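# Starkik plastic bins, one school year in

I bought a pile of these for our robotics club and I have Opinions, so settle in.

Some background first. I coach a student club that meets in an old print shop on Kangate Street, and our big project this year is kit packing. The students get a jumble of medical supplies (syringes, little vials, tubes, gauze, all the fiddly stuff) and the arm has to sort out what goes where. It's for the Darkard challenge in the spring, where you're scored on how many items end up in the right slot. I figured the code would eat our whole budget of patience. Nope! A good share of our trouble in the fall came down to bins.

We started out with cardboard trays from the grocery store. They were free and they were awful. The sides went soft, the corners caught on everything, and any time somebody leaned on the table the whole tray scooted over and we had to start again. Robel Zeleke taped one down with so much duct tape that we ended up throwing out tape and tray together.

So in October I ordered the Starkik set: shallow red trays in two sizes, plus the small blue bins with the sloped open front. Shipping was quick, and one blue bin came with a crack in the lip. They replaced it without making me send photos, which I appreciated.

**What I like**

The red. I'm serious! Half of what we handle is white or clear, and on a white table the kids were squinting at it and the software was doing no better. Against red you can find a paper wrapper from across the room. Clear tubing is still a pain, but I don't think any bin is going to fix that.

The low sides are great too. Our first gripper fingers were short and kept bumping the rim of the cardboard trays, and with these we can come in at a pretty steep angle and still reach the corners. They've also been dropped a lot, sat on once, and used as a snack bowl (I put a stop to that), and they're all still flat on the bottom.

The blue ones hold the extras. The sloped front means a kid can grab a packet without tipping the bin over, and they sit nicely beside the work area.

**What I don't like**

They're slick underneath. On our slatted table they slide if you look at them funny. We stuck little rubber feet on, and that mostly took care of it, but for this price I'd like feet in the box. The plastic is also a bit shiny, and under our overhead lights we got glare until Shewit Kahsay moved the lamps back a foot.

And no dividers! Loose items roll into each other, so anything that has to sit in a particular place needs some kind of holder. We cut slots in white foam and set it in the smaller tray. Took an evening and a lot of crumbs.
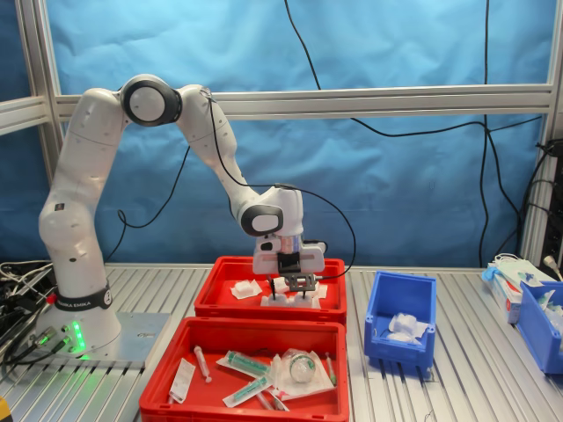

Jana Voß wrote in the club chat that I'm being too easy on them: the foam holder is doing the hard part, and she'd take the deeper Geerts trays, which she used at her last school, over these any day. She also thinks the rolling would be less of a problem if we quit dumping everything in at once. Fair point on the dumping. I tried a Geerts tray and the walls were too high for the way we come in, but if your arm reaches straight down every time, you may well side with her.

We did 200 practice picks in February with the red trays and had 37 misses, and when the students went through the log, most of those were the clear tubes. The vials were fine, and so were the syringes once we stopped piling them on top of each other.

Four stars. I'd order the red ones again tomorrow, and I'd get an extra one of the big size, which I'm kicking myself for not doing the first time. If you have a trick for the tubes, please leave it in the comments. Larysa Hrynyshyn wants to try colored tape on the ends and I said I'd ask around before we go through another roll.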